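Notebook - Grillham workshop, bench 2
March, started 9.40

Sorting the parts for the Woler display stand before anything gets fixed together. The drawing that came over from Fimevcombe gives the rod length as 112 mm but doesn't say whether that includes the collar. Have asked. Until there's an answer, no cutting and no glue.

Black rods out on the wooden top first. I want the collars checked for play and the rounded ends checked for burrs, as the last lot from Arsenault had a few that snagged on the cloth. Rolling them on a flat surface is still the quickest way to find a bent one - anything that wobbles goes in the reject tray. 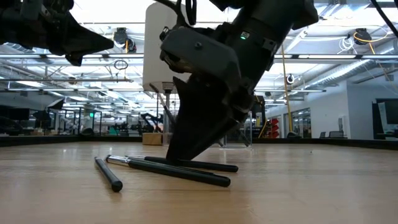

Black rods on the bench, silver collar on the longer one.

Note for whoever does the next lot: the top is slightly glossy and the rods roll on it. Lay them at an angle to each other and they stay put better. Don't use tape, it leaves a residue on the black finish and the spirit dulls it.

10.50. Clear stand next. Same table, placed over towards the side rail. It marks very easily, so handle it by the edges and use the soft cloth only, no paper towel. Crossing panels are hard to inspect straight on. Looking along them from low down is better, scratches show up against the wood grain.
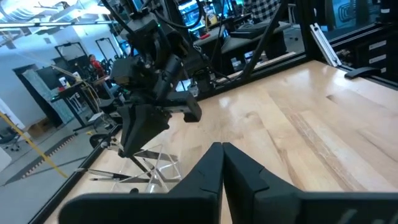
Clear lattice stand on the wooden top, near the left rail.

To do:
Chase Fimevcombe about the collar.
Find the 600 mm rule, last used on the saw bench.
Order more soft cloths, nearly out.
Wipe the top down before the stand goes back on it. Grit in the dents will scratch it.

Stopped 12.15. Rods to be bagged 19 to a bag once the length is settled.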